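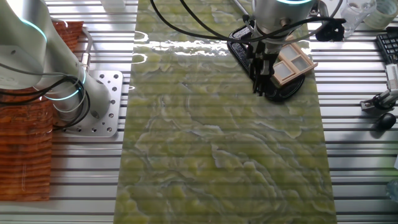 ## Renting a self-storage unit at Vanddale: common questions

**What sizes do you have?**
Units run from closet size up to a one-car garage. There are 302 of them on two floors. Most people moving out of a one-bedroom apartment do fine with a medium.

**How long do I have to stay?**
One month is the minimum. After that you can leave any time with 30 days' notice, in writing. Email counts. Telling someone at the desk does not.

**When can I get in?**
The gate opens at 4 a.m. and closes at midnight. The office keeps shorter hours, and those change in November, so check the door. 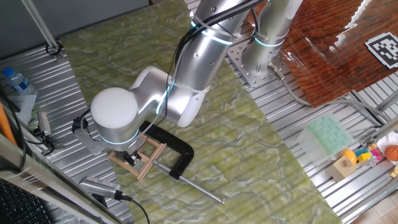 **Gintarė Pärn**
*Office manager, Vanddale*
Updated 6 August 2021

**Is my stuff insured?**
Not by us. Your homeowner's or renter's policy may cover it, so call them first. If it doesn't, we sell a basic plan that pays up to $3000. Bring a list of what you're storing -- it makes any claim much easier.

**What can't I store?**
Food, gas, paint thinner, propane tanks, live plants, animals, and tires without rims. Drain mowers and trimmers before you bring them in.

**Do I need my own lock?**
Yes. Disc locks only. We sell them at the desk, or bring one from home.

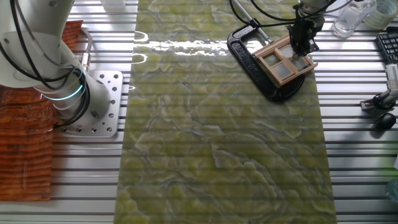

If you lose the key, we can cut the lock off once you show a photo ID that matches the lease. There's a fee, and you'll need a new lock the same day.

**Can someone else use my unit?**
Only if their name is on the lease. Adding a person takes a few minutes and both of you have to sign.

**What if I pay late?**
Your gate code stops working on the sixth day. It comes back on when the balance is paid -- usually within the hour.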